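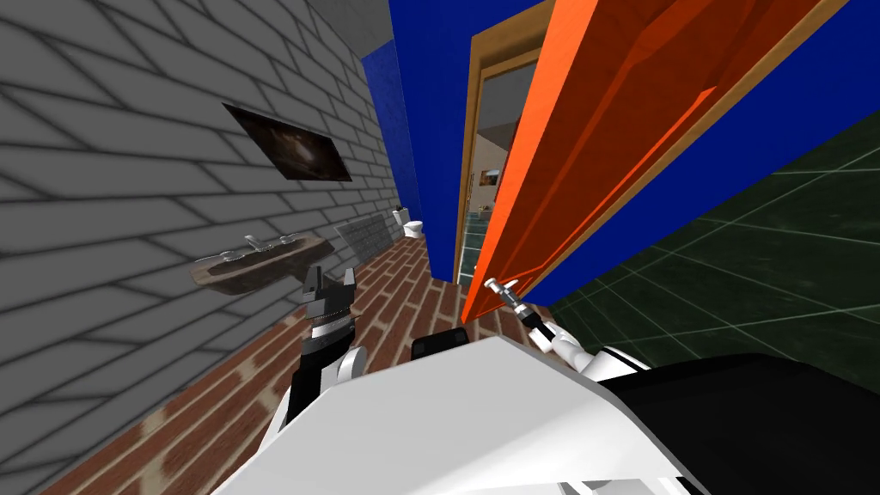 Fig. 4. Washroom model with the orange door open, tilted robot view. The right gripper is near the bottom corner of the door.

21/12/2019
By Rosario Gentile

5. First door task in the simulator

In this section you load the washroom model of Nullura and you drive the right arm to the door by hand. Please finish section 4 (arm calibration) before. If the calibration is missing, the program starts but both arms stay locked.

5.1 Loading the model

1. Open the Rimier panel and choose Rooms, then Washroom.
2. Wait until the bar under the room list is full. On an older computer this can take a few minutes and the fan will be loud.
3. Choose the robot with two arms. The version with one arm has other joint names and the files of this section do not work with it.
4. Set the step limit to 2000. With a smaller number the run stops before the arm arrives at the door.
5. Press Start one time only. A second press makes a second copy of the robot in the same place, and the two copies push each other through the wall.

Note: The room can be loaded with different basins and different furniture. The position of the door is the important point for this task. If you want the same room at each start, write the number 17 in the field Room seed and save.

5.2 Choosing the view

The body view is set at the start and it is strongly tilted. Many users ask us to correct this. You can turn the picture level in View, Horizon, but the recorded data keep the tilted view. Ilaria Martinelli from our support recommends to practise with the tilted view from the first day, and I agree with her.

The white shell of the body covers the lower part of the view. Do not hide it with the Transparent option during recording. 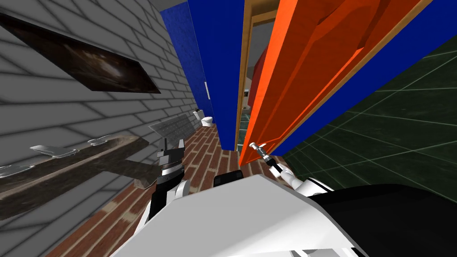 Category: Manual driving > Doors and handles

5.3 Bringing the gripper to the handle

1. Select Right arm. The left arm keeps its last position.
2. Reduce the speed to 5.
3. Move the slim gripper towards the silver handle, low on the orange door, until the tip is nearly touching it.
4. Stop and check the distance in the side window. The tilted view alone is not enough to judge the depth.
5. Open the fingers, go forward slowly and close them.

Caution: Do not turn the wrist while the fingers are closed on the handle. The simulator permits it, but a real arm can be damaged by the same command.

If the arm stops with message 49, it has reached a joint limit. Press Release, move the elbow back a little and repeat from step 3.

To save the run, press Keep before you close the room. Runs without a name go to the Tusow folder and are deleted at the next update, planned for March.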